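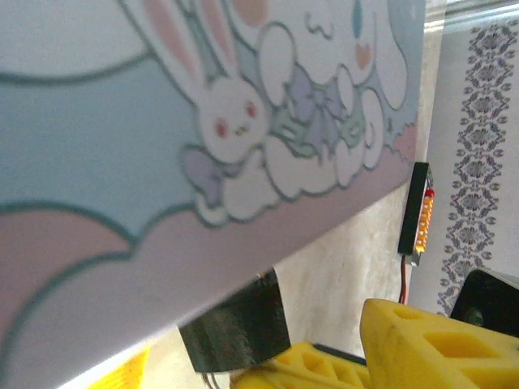

I've been designing kids' rooms under the Trindetti name for long enough to know that people pick the bed first and everything soft last, and then wonder why the room feels like a waiting area. So when Zinash Tufa and I sat down to plan our new children's collection, we started at the other end, with the stuff a kid leans on, sits on and stares at before falling asleep. The bunny came first. She has pink inside her long ears, two rosy cheeks and a lavender bow, and she lives on puffy white clouds over a band of pink. Everybody who walked past my desk wanted to know if she had a name (she doesn't, we couldn't agree on one). By the end of that month she had taken over the whole project, and I was perfectly happy to let her!

So this is me, Eldana Moges, telling you that the Seyoum collection for small bedrooms and reading corners goes on sale in December at our shop in Prurkcombe. It'll be on our website the same morning, from 9 a.m., and yes, we ship.

What's in it

The collection has 6 pieces: a printed panel, a shaggy throw rug, a floor cushion, a bedside shelf, a curtain pair and a storage bench. You can buy any of them alone. I'd love it if you bought them all, obviously, but I also know what kids' rooms are like, and most families already own a shelf.

The colors are pale blue, pink, white and lavender, with dark teal for the outlines. That teal took me weeks. Black lines made the drawings look like a coloring book, and gray made them look faded before they'd even left the building. Zinash taped a scrap of teal paper to the wall one afternoon and that was the end of the argument.

The shelf and the bench are plain on purpose. They're painted in the palest of the blues and they have rounded corners, and that's all I have to say about them. If you have a loud rug at home already, they'll sit next to it without a fuss.

The rug we couldn't stop petting

I wanted something fluffy enough that a kid would lie down on it without being asked. Our first try was short and neat and felt like a bath mat. The second was so thick that building blocks disappeared into it for good (ask me how I know). Zeltik, the small workshop that makes our textiles, sent over swatch after swatch until we landed on a shaggy one in a creamy white, the kind of pile that clumps up into swirls and never lies the same way twice. I'll be straight with you about the color: a pale rug in a child's room is going to pick up some life. You'll see beige patches where the pile gets flattened, and a good shake outdoors helps. If grape juice is a regular guest at your place, get the floor cushion instead, which has a zip-off cover.

Zinash is the practical one of the two of us, and I asked her for something to put in this release. She gave me this: "Put it where they get out of bed. Cold feet in the morning are half the battle, and you don't need a big rug for that."

She's right, by the way. We made it in one size only, and it fits beside a single bed or under a low reading chair.

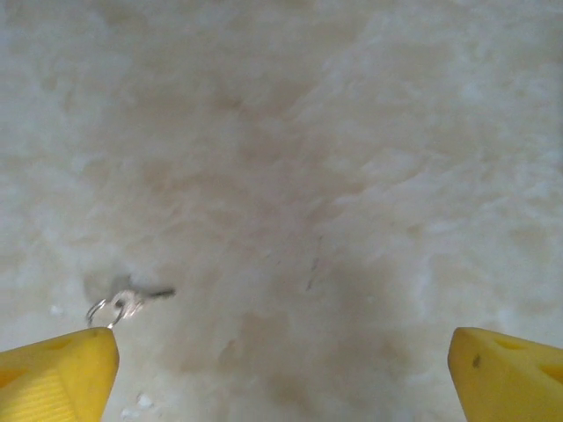
Prices and how to order

The full set is $1,421. Single pieces start at $260, and that's for the floor cushion. We're making the collection in small batches, so if something shows as sold out, leave your email on the page and we'll write when the next batch comes in. Delivery takes 4 weeks for the bench and the shelf. The soft pieces go out much sooner than that.

Come and see it

We're setting up a little corner in the Prurkcombe shop with the whole collection in it, and kids are very welcome to climb, sit and flop. Shoes off for the rug, please. I'll be there most afternoons through December with a pot of tea, and Zinash will be around in the mornings if you want to talk measurements. Bring a photo of the room and the width of your longest free wall.

For the press

We have loan pieces for photo shoots and a sheet with sizes, prices and care instructions for everything in the collection. The rug is booked up fast, so ask early if you want that one. Please credit Trindetti for the design and Zeltik for the textiles.

Press contact: Eldana Moges, Trindetti, Prurkcombe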